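Dishes, Groceries and the Shared Table
An opinion on kitchen order in residential buildings
By Gaetano Barbieri

The Valentini residence has 50 rooms and one kitchen for every floor. Each March the house rules come up for revision, and each March the same article attracts the most letters: the one stating that the work surface must be cleared after every use. This year the proposal is to make the article stricter. I wish to argue that it should be made more exact, and in one respect more lenient.

What the present rule requires

Article 13 says that "all items" must be returned to "their places." The difficulty lies in both phrases. A bottle of ketchup and a colander are treated as the same sort of item, although one is food and the other is equipment. Residents who buy their own groceries have places for them. The cups, bowls and pots belong to the floor, and their places have moved three times since the kitchens were refitted under the Plalis contract.

The result is familiar to anyone who has used a common kitchen at seven in the evening. Food and dishes come to rest together on the first free stretch of table, and whoever cooks next must sort one from the other before beginning.

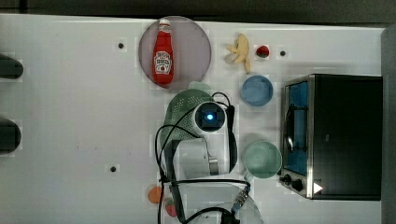
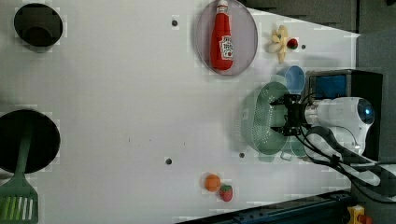 Ketchup on a plate, with a strawberry and a colander on the same white tabletop.

The case for two categories

The revised article should separate what is eaten from what is washed. Food should leave the table when the meal is over, without exception. A sauce bottle set down on a plate occupies the plate as well, and the next resident will either move it or go without. Fruit is a smaller matter, but strawberries do not keep well on a work surface and are easily crushed under a pot.

Dishes are another question. I see no harm in a clean cup or colander standing out between meals, provided that it stands with others of its kind. The residents of the Drisport building have followed such a practice for several years. Their kitchens are not tidier than ours in the strict sense – there is always something on the table – but a person looking for a bowl finds it beside the other bowls.

The objection from storage

It has been said that the answer is more cabinets. The estimate obtained from Evel for additional wall units came to $2,904 per kitchen, before installation. With fitting, the figure passes 3,000. I do not regard this as money well spent. Cabinets hold what people put into them, and the present ones are seldom full. A colander in particular is an awkward thing to store. It does not stack with cups, it takes up half a shelf, and it is wanted nearly every evening. A hook near the sink would serve it better than any cabinet.

What I would ask of the house meeting

Let the article be rewritten in plain terms. Food is to be removed after each meal. Pots, cups, bowls and colanders are to be washed and may remain in view, grouped by kind, at the end of the table nearest the sink. Plates are to be left empty. The wording should be posted in each kitchen at eye level, and the older notices, some of which contradict one another, should be taken down on the same day.

I would also ask that the fines proposed in the current draft be withdrawn until the new wording has been in force for one full term.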